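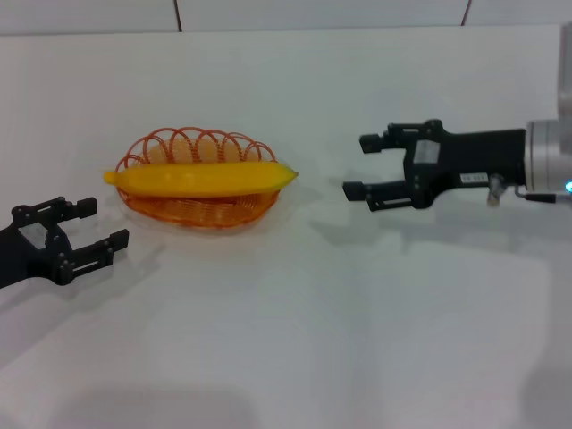 Henrike Vossbeck
Leitung Materialausstattung, Spielwerkstatt Stultia

Zur Neuordnung unserer Spielküche

Mit dem Monat Dezember wurde die Ausstattung der Spielküche in der Spielwerkstatt Stultia neu geordnet. An dieser Stelle möchte ich die wesentlichen Änderungen festhalten, da mich hierzu mehrere Anfragen erreicht haben.

Der Bestand umfasst derzeit 205 Einzelteile, davon 40 Stück Obst und Gemüse. Bislang lagen diese in zwei tiefen Kisten von Kurkotex, in denen kleinere Teile regelmäßig nach unten gerieten. Künftig wird das Obst in flachen, offenen Körben auf dem Tisch angeboten. Der orangefarbene Korb mit dem Rand aus Drahtbögen hat sich dabei als brauchbar erwiesen, wenngleich die Banane für ihn zu lang ist und quer über dem Rand zu liegen kommt. Ich halte dies für hinnehmbar — sie wird ohnehin als Erstes herausgenommen.

Die weiße Tischplatte bleibt unverändert. Eine gemusterte Auflage der Firma Flovo wurde erprobt und wieder abgenommen; kräftige Farben wie Gelb und Orange heben sich von der hellen Fläche deutlich besser ab.

Für die Pflege gilt weiterhin: Kunststoffteile werden am Samstag mit lauwarmem Wasser und milder Seife gereinigt und auf einem Tuch ausgelegt. Körbe sind trocken auszubürsten. Teile mit Rissen oder scharfen Kanten sind auszusondern und in der Bestandsliste zu streichen.

Offen ist noch die Beschaffung des Geschirrs aus der Reihe Jeon. Die Lieferung steht aus.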